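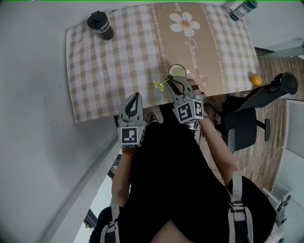

Who signs off on a session before the recordings go in the shared set?
The site lead checks it against the 6 rules on the same day, and then a second reader at the other site does it again blind. Both initial the sheet. If they disagree the session waits until Monday's call.

Progress report, handheld gripper practice guide, period ending May
To: Amber Whiteley, Mavmont
From: Bastian Ostermann, Wumura site

Short one this time, sorry, call with Idano in an hour.

Where we are. Draft 2 of the guide is out to both sites. Rules for operators are done, rules for reviewers mostly done, the retention section is still thin. Heitmann sent comments on the marker section and we took nearly all of them.

What changed since the last draft:
Markers. Must be clean, flat and uncovered at the start of every session. Operator checks, not the reviewer. Old text left this open and both sites read it differently.
Straps and sleeves. Buckles fastened, loose ends tucked. Bracelets and watches allowed if they stay clear of the gripper base. Idano wanted a full ban, we did not see the need. Still open.
Household settings. Ordinary table stuff can stay out, drinks included, as long as lids are on. Anything with a name, address or a face on it gets put away first. Glass is ok for small pick and place tasks, not for anything passed over the floor.
Breaks. Grippers down after 20 minutes, no exceptions. People were skiping this.

Numbers. 400 sessions reviewed against the new rules out of a target of 1,000. Behind plan. Second reads are the slow part, Idano has only one trained reader right now and she is shared with another project.

Problems. The consent form and the guide use different words for "session", needs fixing before we print anything. Also the incident log was kept in two places until April, merging it now, some entires have no time of day.

Money. On budget. Travel underspent, would like to move it to reader training at Idano, need your ok in writing.

Next: close the bracelet question, finish retention, train a second reader, send draft 3 to Heitmann. Log template to follow separately.

Bastian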